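3.2 Gripper construction and recording station

The hand-held grippers were built in the Lircombe shared workshop, on the same benches used for general repair work. Each unit consists of a printed body, a pair of sliding finger carriers, and two soft fingers cast in a flexible orange material. A camera with a wide fisheye lens is mounted on the body and looks forward over the fingers, so that the fingertips and the object between them share one view. The body was drawn by Hettiarachchi and revised once in June, when the first carrier design was found to bind near the end of its travel. All parts fit on the bed of a Justus printer, the only one in the workshop that was free overnight.

Finger opening is not measured by an encoder. A square fiducial marker is fixed to each finger assembly, and the opening is recovered from the distance between the two markers in the image. This keeps wiring on the gripper to a single camera lead - a practical concern when two units are used over the same table. The calibration procedure is a slow open-and-close cycle, repeated at the start of each session and again after any finger is replaced.

The recording station is a wooden tabletop placed against a black cloth backdrop. Plain cloth gives the tracker very little to hold on to, and early trials against a bare backdrop lost position during fast wrist rotation. Large foam letters were therefore fixed to the cloth. They are cheap, light enough to stay up, and different enough in shape and color to be told apart under strong lens distortion. Figure 4 shows the station in use.
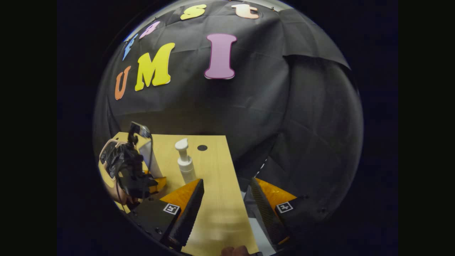
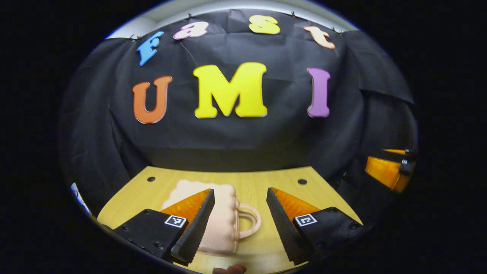

Figure 4. Views from a hand-held gripper at the recording station. The foam letters on the backdrop read "Fast" and "UMI", and a second gripper is present at the side.

Sessions were run by two operators, one of whom (Nanayakkara) had no part in the mechanical design. We recorded 107 demonstrations in total. Of these, 93 were kept; the others were discarded for lost tracking or for a marker hidden behind the operator's hand. Discarded takes were not repaired by hand, although the raw video was retained.

Finger wear was checked on a simple bench rig that closes the gripper on a fixed rod. One pair was cycled 1000 times without tearing. A second pair, cast from the end of an old batch, split at the base of the left finger and was not used further. Cast parts were left in the mold for 18 hours at room temperature, and shortening this time gave a tacky surface that picked up dust from the bench.

The Kodikara mounting plate described in Section 3.1 accepts the same fingers without modification. Camera height above the fingertips differs slightly between the hand-held body and the plate - a shim corrects most of the offset, and the remainder is handled in the image crop.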